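Rindeck grasp planning software: progress report to Schouten
Period ending December 2018
Prepared by Aarti Negi

Summary

The planner rewrite is finished and merged. Perception is behind where we said it would be in March, and the tooling work is ahead. We have not asked for any change to the budget.

Planner

Kamran Durrani replaced the old sampling step with one that throws out unreachable grasps before the collision check is run. The old version checked everything and sorted it out afterwards, and that was where most of the planning time went. The new code also keeps the reason each candidate was rejected -- reach, collision or finger opening -- and writes it to the log. We use that log daily.

One fault is still open. When a part lies close to parallel with the fingers, the planner sometimes flips between two wrist angles on successive cycles. Seema Tiwari has a patch that holds the first choice unless the second is clearly better. It is in review.

Perception

Pose estimation for small metal parts works well on plain backgrounds and less well on wood. The grain produces false edges, and hard shadows get joined to the outline of the part. Baltasar Garrido rebuilt the training set with 3000 rendered views in place of the flat gray tables we started with, and held back 326 for testing. The bolts now have a blue threaded tip so that the estimator can tell one end from the other when the head is partly hidden.
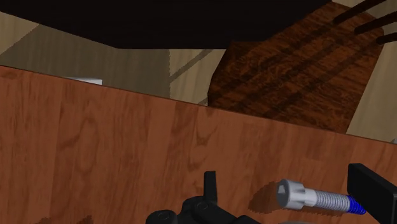 Socket head bolts remain the hardest class. The estimator finds the axis reliably, but the position along the axis drifts when a finger is near the threads. We plan to mask the gripper using the joint angles, which the controller already publishes.

Tooling

Jono, our replay tool, can now step through a recorded run and re-plan from any point with changed settings. Jyoti Kashyap wrote the interface and a short manual. The team at Gostorstead has a copy and has sent back 10 bug reports, all closed except two.

Next period

Finish the gripper mask, merge the wrist angle patch, and repeat the full test set with both in place. Baltasar will send the results by part class as soon as that run is done.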